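4. What people told us about folding

4.1 Getting the answers in

I should own up straight away that this section is the one I enjoyed writing most, so if it rambles a bit, that's my fault and Danuta Olszewski did try to stop me. Section 3 dealt with washing and drying, where people mostly agree with each other and mostly do what the label says. Folding is another matter. There is no label for folding. People learn it at home, usually before they are ten, and then they carry on doing it the same way for sixty years without once being asked about it.

We posted 2,000 leaflets, 1,000 in Mendgate and 1,000 in Kirwood, and got 499 back. I was pleased with that (Danuta less so, she had been hoping for more from Kirwood). The leaflet had a single open question on folding, right at the bottom of the second side: "How do you fold your towels and sheets, and who showed you?" We left four lines for the answer. A good many people ran out of room and carried on up the margin, and one person in Mendgate stapled in two extra sheets with drawings, which I have kept on my wall ever since.

The obvious warning applies. Anyone who fills in a leaflet about laundry and walks it to the postbox cares about laundry more than most, so please don't read what follows as how the whole of either town behaves. I read it as how people talk about the job when they're given the chance, and for this paper that was what we wanted.

4.2 Halves people and thirds people

With towels the great divide is between halves and thirds. Halves people fold once, fold again, and keep going until the thing fits the shelf. Thirds people bring the long sides in first, so that no edge shows at the front of the cupboard. Both camps described their own way as "normal" or "just folded", and both had a small stock of rude words for the other one. Thirds people tended to write about how the cupboard looks when you open the door. Halves people wrote about getting it done before the kettle boiled!

What I hadn't expected was how often the shelf settled the matter. Several people had changed camps when they moved house, purely because the airing cupboard was a different depth, and then went on to teach the new way to their children as if it had come down through the family. Bezawit Hailu, who did most of the coding with me, started marking these as "shelf folders", and the name stuck. We went back and forth over whether shelf folding counts as a tradition or only a response to carpentry. I still lean towards tradition, on the grounds that the children who learned it have no idea about the shelf.

4.3 Edges

The word that turned up again and again, in both towns, was "edge". People want the thick rounded fold facing out and the loose layers tucked away at the back. One Kirwood answer put it better than I could: "fold to the front, mess to the wall". A cloth that is square enough but has its layers showing at a corner was, for a lot of our writers, a cloth that hadn't been folded yet. For others it was perfectly good and the first lot needed a hobby.

There's a practical side to this too. With the fold at the front you can get your fingers round one towel and slide it out of the pile. With the loose layers at the front you tend to pull out half a towel and bring its neighbours along with it. Only a few people gave this as their reason, though. Most said it looked right, or that their nan would have noticed.

4.4 The fitted sheet

I'd promised myself I would keep this short. Everybody hates the fitted sheet. The commonest method by far was some version of rolling it up and shutting the door on it, and the second commonest was handing it to somebody else. The people who did fold theirs (corners tucked inside one another, laid flat, then treated as an ordinary sheet) were very keen to explain how, and I have to say their instructions were nearly all impossible to follow. Reinhold Rothe and I tried six of them out in the corridor at Faleck one lunchtime in November and managed two. We have put the wording of those two in the appendix.

I do think there's something worth chasing here. Folding is easy to show and dreadful to write down, and people who were clear and even funny about towels went vague as soon as there was elastic involved. "Then you sort of flip it" appears, in one form or another, more than any other phrase about sheets. If I ran the leaflet again I would ask for a drawing and leave the whole back page blank.

4.5 What counts as finished

The last thing I want to raise is when people felt they could stop. For some, folding was finished when the pile left the table. For others it was finished when the basket was empty, and plenty confessed that the basket is never empty, it simply lives in the corner of the room with clothes coming and going out of it all week. Kristof Van Leeuwen argued at our draft meeting that for these households the basket is really a piece of storage, and should be coded along with the drawers. I've come round to that, and Section 5 treats it so.

Figure 4. A purple cloth folded to a roughly square stack, thick fold along the near edge and slightly offset layers at the left side and lower right corner; basket of fabric in the far left corner. 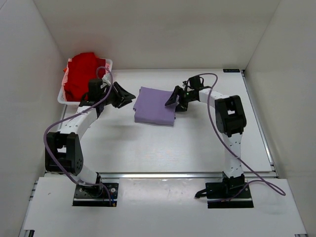 Leonor Salgado: I'm with Kristof on the basket, but I'd split your halves people in two before Section 5. My whole family folds in halves, and we still fall out over whether you go longways or shortways first. It changes which edge ends up at the front, so half of us would land in your "mess to the wall" group and the other half wouldn't. Did anyone mention the order on the leaflets, or would you have to ask them again?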